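bracelet sort-out day. only put it off since July lol

everything out on the bed first, the stripey bedspread with the little deer on it, then decide what goes in a tin and what goes back in the drawer

rules: if the elastic's gone it gets restrung. if I havent worn it in a year it goes to my sister. no third pile!!

the green jade bangle is staying, don't even ask. got it at the market in Skerkcombe, paid way too much, would do it again
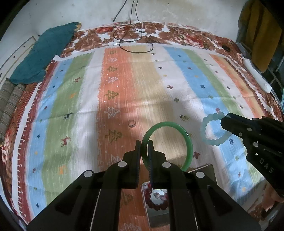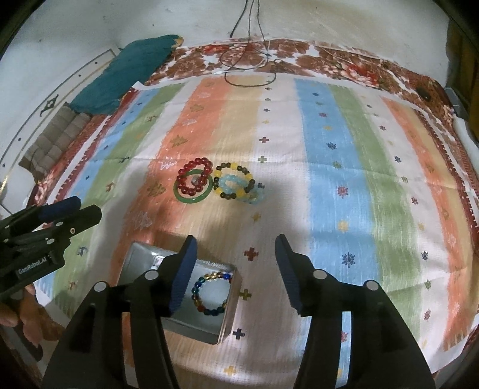
jade bangle in both, pale blue beads in both, multicolor glass one in the tin in the second

ok so the pale blue ones. pretty but they catch on every sweater I own. undecided

yellow and dark brown = keeping, goes with my work coat

tins are so much better than the Pokitz pouches btw. had two of those and the zippers both went. a tin just shuts

somebody asked about restringing, I use the 0.7 stretchy cord, double knot, dab of glue, leave it overnight. dont skip the overnight bit

also the silver ring needs a polish, adding it to the list

still got earrings to do. that's a whole other evning. pairing them up is the worst part

tea first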